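Saturday, April, started in the shack 0910

Picking up the 80 m receive antenna problem again. Noise floor on the Lakura is still S7 after dark with the vertical, and the idea is to get a short Beverage working toward the northeast before the next contest.

Wire is up along the fence line as far as the ditch, about 200 feet. Not long enough to be a real Beverage on 80 but we'll see. Height is whatever the fence posts give me. Far end goes to a ground rod through the terminating resistor, near end to the 9:1 transformer in the gray box.

First transformer was no good. SWR into a dummy resistor on the secondary climbed steadily above 5 MHz and I had no explanation until I unwound it and found I had joined the wrong two ends of the trifilar winding. Rewound it on the same core, marked the wires with tape this time. Flat enough now from 160 up to 40. Did not bother looking higher.

Ground rod at the near end reads badly. Soil there is mostly gravel. Added two radials lying on the grass, each as long as I had wire for. Helped a little. Will pound in a second rod when I can borrow the hammer back from Norbert Kubíček.

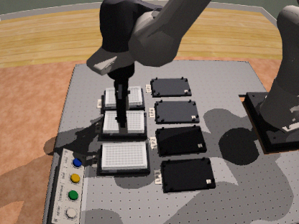 Plates in the left column, gripper between the first and second.

1140. Coax run from the fence to the house. Used the old Triltadum 75 ohm cable since there is most of a roll of it. One connector had green corrosion under the boot, cut it back and put on a new one. Continuity OK, no short. Choke goes at the shack end for now: 50 feet of the same cable still coiled on the bench could go in later if I need to move the feed point past the shed.

Listened at noon just to check that something comes through. Local broadcast at the bottom of the dial is huge, 1,000 watts a couple of miles off, and it overloads the preamp. Put the Skernon high-pass filter ahead of the preamp and the garbage across 160 went away. Leave it there. Do not put it after the preamp again.

1930. Band opening up. Switched between the vertical and the wire on the same CW signal several times. Vertical: signal S8, noise S7. Wire without preamp: signal S4, noise barely moving the meter. Much easier copy. Off the back it is less impressive, stations to the southwest drop maybe one or two S units.

Norbert called on 2 m and asked about the resistor value. I am using 470 ohms carbon, what I had. He uses a pot in a jar and adjusts it on a station behind him, then measures it and puts in a fixed one. Worth trying.

To do:
Second ground rod, near end.
Pot in place of the 470, adjust after dark.
Relay so the wire is disconnected on transmit. Until then, pull the RX plug by hand before keying the amp.
Ask at Campbell if they still carry the weatherproof boxes.
Label the coax at the wall plate.

Shut down 2215.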